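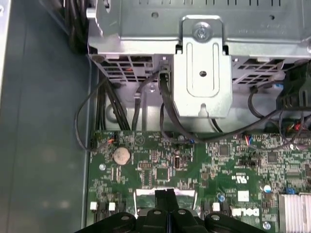
Recycling shop writes a rulebook for its robots, starting with the battery

8 Dec 2022

Lorkenden, which takes apart retired office computers for parts and scrap, has published the rules its robot cells must follow when a desktop is open on the bench. The document has 33 rules. The first draft, put up for comment in May, had 50, and several of the missing ones turned out to be the same rule about cables in different hats.

Cables still get the longest chapter. Anyone who has opened an office desktop will know why: black wires loop over the chassis wall, droop across the motherboard and dive under the drive cage, and a gripper that goes for a screw can easily come back with a plug as well. Under the new rules, a cable crossing the tool's path must be unplugged by its connector or clipped aside first. Pulling on the wire is banned. So is "nudging," which the draft had allowed without saying what it was.

The coin-cell battery comes next. It has to be out of its holder and in the battery bin before any metal part is lifted over the board, and the cell has to log that it happened. If the holder turns out to be empty, the cell logs that too, and a person comes to look. Drive cages may be lifted only when every screw on the job sheet has been accounted for, a line that the bench crew says was written with one particular afternoon in mind.

The rules were tried on 307 machines at the company's Daden site. Two cells ran the full set, and the people working beside them kept notes, many of which concerned the beeping. The final version permits one beep per stop. It also gives any person at the bench the right to halt a cell without filling out a form, provided they fill out the form by the end of the shift.

Sternadico, which supplies the job-sheet software, will add the checks to its next update. Venkataraman, a smaller refurbisher that shares the Daden building, plans to adopt the battery and cable chapters and leave the rest until it has seen how the forms go.

Existing cells have until May to comply. The rulebook can be read at the Daden front desk, in a binder, and copies are available on request. Comments on the next edition are open now and should be sent in writing, with the rule number at the top.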